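**To:** Washroom Display and Fittings list
**From:** Hüsnü Tatlı, Showroom Standards, Wandley
**Date:** 10 Jun 2020
**Subject:** Re: Care of the tub and toilet bay, brick wall side

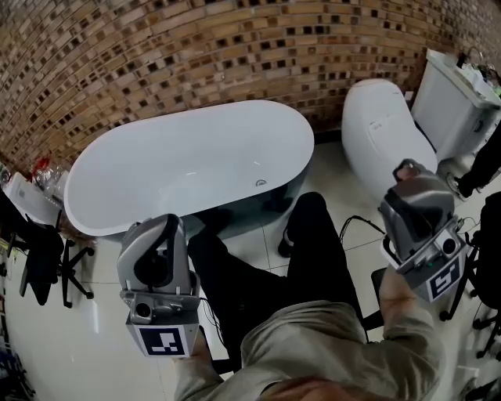 *The freestanding tub and egg-shaped toilet against the curved brick wall.*

Dear colleagues,

Thank you to the Clukow branch for the questions sent to this list last week. I have kept the relevant part of the message below and replied to each point, so that all branches work from the same answer.

> We are preparing our own bay on the Wandley plan and would be grateful for guidance on three matters. First, the wall. Ours will have the same recessed openings between the bricks, and we are concerned about dust collecting in them. Second, the tub. Staff have been using the general bathroom spray on the rim and we would like to know whether this is permitted. Third, is the cabinet next to the toilet intended to be part of the display, or may it be used for storage?
>
> We would also like to know how much clear floor you leave in front of the tub.
>
> Display team, Clukow

**The wall.** The openings should be cleaned with a soft, dry brush, starting with the top row and working down. Please do not use a damp cloth on the brick. Dust lifted from the upper rows falls on the floor and on the tub rim, so the wall must always be finished before anything else in the bay is started. At Wandley the full wall is brushed every 11 days. Branches with heavier foot traffic may wish to do it more often.

**The tub.** The general spray is not permitted on either the white interior or the dark outer shell. Use warm water with a small amount of mild soap, followed by a dry cloth. The shell shows finger marks far more readily than the interior does, especially just under the rim, where visitors tend to rest a hand. The chrome overflow fitting is to be wiped dry and polished without any product.

**The toilet.** The lid is to be kept closed during opening hours unless a visitor asks for it to be opened. The same soap and water may be used on the body.

**The cabinet.** The cabinet is part of the display. Its top should be clear when the bay is open to visitors. At Wandley we still have bags, packaging or similar items left there more often than we should, and I have asked the floor team to return such things to the stock room at the end of each shift. Spare cables should go to the same place, labeled with the name of the bay.

**Clear floor.** Please leave 70 inches in front of the tub, measured from the outer edge of the rim. The glossy white tile marks easily, and dark-soled shoes are the usual cause. A dry microfiber mop is sufficient on most days.

The Durrani and Dundis branches received an earlier version of these instructions in February. That version allowed the general spray on the outer shell and should now be discarded.

Questions may be sent to this list. Requests for replacement brushes should go to the stock room directly, with the branch name in the subject line.

Respectfully,

Hüsnü Tatlı
Showroom Standards
Wandley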